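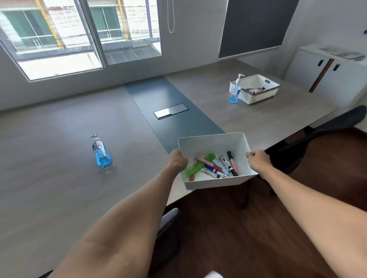 On the Keeping of a Shared Meeting Room

Posted in October by Vibeke Vigfúsdóttir

This site uses cookies to remember your reading preferences. By continuing to browse you accept their use.

Readers of this journal will be aware that I assumed responsibility for the upkeep of the Skitby meeting room at the beginning of autumn. The present entry records the arrangements now in force for writing supplies, table surfaces and the small articles which accumulate in any room used by more than one group. It replaces the notes I published in the spring, which dealt with an earlier room and an earlier table.

The room is booked for over 170 sessions in the course of a year. Most are short. A session of two hours will ordinarily leave behind a quantity of markers, several sheets of paper and at least one object whose owner cannot be traced. The purpose of the arrangements is to return the room to a known condition before the next party arrives, and to do so in 10 minutes or fewer.

The table

The conference table is grey, with a darker strip along the centre and a metal cover set into the strip for cables. The cover is to be closed at the end of each session. Crumbs and staples collect along its edge, and a dry cloth should be passed over it before any damp cloth is used on the remainder of the surface. The table is wiped from the window end towards the opposite end. I have tried the reverse and found that one then leans across the portion already cleaned.

Hand sanitizer remains on the table at all times. The bottles have pump heads and should be moved by the body of the bottle, never by the pump. They are lifted for wiping and put back where they stood. The slatted basket also remains on the table, but its contents are to be reviewed weekly. Anything that has been in the basket for a month is offered to the other users of the room and, failing a claim, disposed of.

The writing supplies

Until recently the markers were kept in an upright cup. I do not recommend this practice. A cup of modest size falls over when a long marker is returned to it, and the markers stored with their tips upward were, in my experience, the first to fail. Emil Riedl, who shares the room with me on behalf of the Undora reading group, proposed a zippered pouch. We used the pouch for one season. Its contents could not be inspected without emptying it, and it went home in somebody's bag twice.

The supplies are now held in a white plastic tray, rectangular and shallow, with rounded corners. Everything in it may be seen at once. The tray is carried with two hands and kept level, particularly when it is being brought over the edge of the table. A shallow tray is unforgiving of a tilt, and a marker that rolls beneath the cabinet is seldom recovered the same day.

No order is imposed on the contents during a session. I had at first drafted a scheme under which the markers would be laid parallel and grouped by colour, and a label was even prepared. The scheme was observed for a single afternoon. It has been withdrawn, and the label has been put to use on a box of envelopes.

Procedure for sorting the tray

1. Bring the tray to a clear area. The floor is acceptable, and for a longer sort I prefer it. Whatever escapes the tray has no distance to fall, and one may sit with the tray directly in front and both hands free.

2. Look over the contents before removing anything. Loose caps should be identified at this stage. A small cap is easily hidden by a larger marker, and a red cap may pass for part of whatever lies beside it. The bright green article is readily found; the thin pink marker, in my own sorting, has been the one most often overlooked along the side wall.
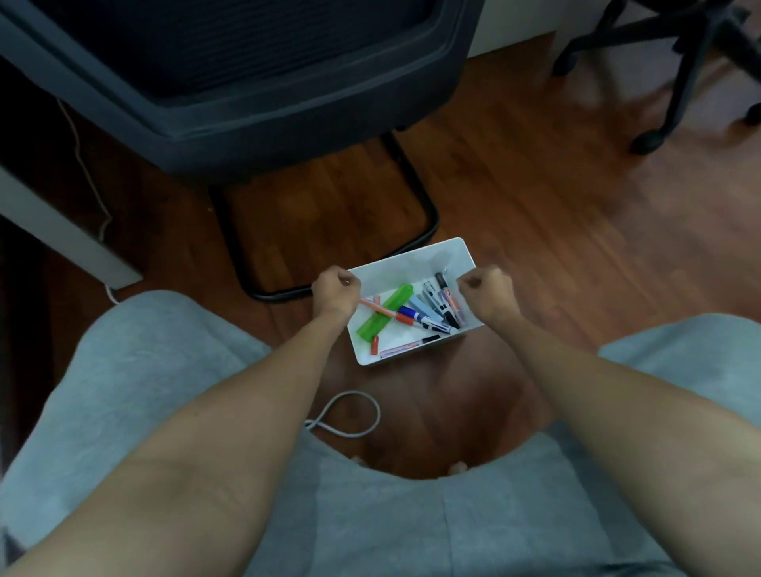

3. Match each loose cap to its marker. Where no marker can be found, the cap is retained until the following sort and then discarded. A marker found without its cap is tested on scrap paper before any further effort is made on its behalf.

4. Test the remainder. A single stroke of moderate length is sufficient. Markers that produce a broken line are set aside and tested once more after lying flat overnight. Those that fail a second time are removed. I keep a scrap pad for the purpose, and the dates written upon it have proved a useful record of how long each colour lasts.

5. Wipe the interior of the tray. Ink at the corners is best treated with a slightly damp cloth. Allow the tray to dry completely before the contents are returned.

6. Replenish if required. Our limit is 11 writing implements. Beyond that number the users of the room cease to look for the one they want and take whichever lies on top.

On suppliers

I have been asked which tray is in use and whether it may be purchased. I regret that I did not keep the packaging. Bjarnason, where I buy most of the paper and envelopes, carries trays of comparable dimensions, and the Skomia catalogue lists a deeper one which I have not tried and would hesitate to adopt for the reasons set out above.

Matters outstanding

The upper surface of the white cabinet continues to attract papers. Mr. Riedl has undertaken to go through them before the end of the month. I shall report on the chairs, two of which require new castors, in a subsequent entry.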